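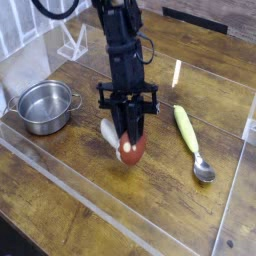
Can family members add a name to the Cassim honour roll if their relative served but was left off in the original count?

Send the service number and one document showing the person lived in the district when they enlisted. A discharge certificate, a rates notice or a school record is fine. Applications close at the end of May.

2/ The roll went up in the memorial hall in 2000 and lists 54 names from the Second World War. It was put together from the old shire list, which left out anyone who enlisted in the city. Most of the women who joined the nursing service are missing for the same reason.

3/ Nazma Gunawardena has been through the enlistment cards at the Millano library. She has found nine people so far with a Cassim address and no mention on the wall. Two were brothers from the Gruton road dairy.

4/ Middle names will be spelled as they appear on the service record. If the family used a different spelling, tell us and both will go in the printed booklet. The bronze only has room for one.

5/ Ranks won't be shown. The existing panels don't have them and the new one will match.

6/ Post copies, never originals, to Griet Verbeke, PO Box 1040, Cassim. She can also scan papers for you at the hall if you bring them in. Medals can stay at home, we only need the paperwork.

7/ Someone asked about Korea and Vietnam. Those names are on the separate board near the kitchen door and that board isn't changing this year.

8/ The new panel will be fixed to the left of the main doors. The dedication date will be posted once the foundry confirms delivery.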